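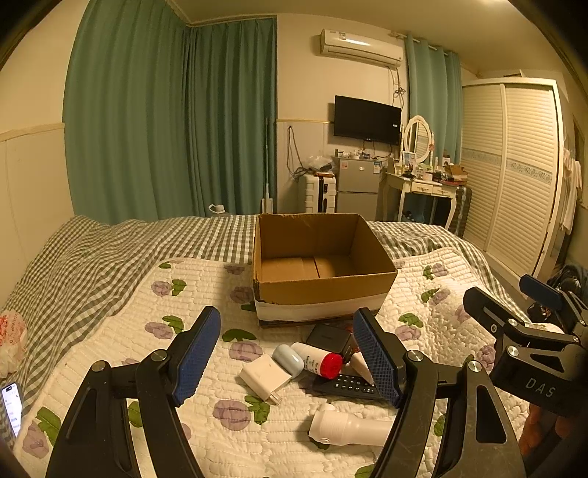

Rulden Small Rooms Data Card

Summary
Rulden is a table of 3,855 records describing how furniture is arranged, moved and stored in small homes. It was compiled by the Tse housing group from written household surveys in the town of Prornness and is maintained under the Flarorent project.

Contents
Each record covers one piece of furniture in one room. The 443 households in the table answered the same form, which has 29 fields. The main ones are:
room_use – daytime and nighttime use of the room
item_type – bed, table, screen, shelf, seat or other
stored_when – the part of the day when the item is put away
floor_share – floor area taken up by the item, as a percentage

Collection
Forms were filled out on paper in January and entered twice by separate staff. Where the two entries differed, the paper form was checked. Rooms larger than 50 square meters were excluded.

Known limits
Households with built-in storage are overrepresented. Values for floor_share are the resident's own estimates and should not be used for building code purposes. Blank cells mean that the question was skipped – they do not mean zero.

Use
The table may be used for teaching and noncommercial research. Please cite Rulden and the version number. Corrections should be sent to the Flarorent project office with the record number.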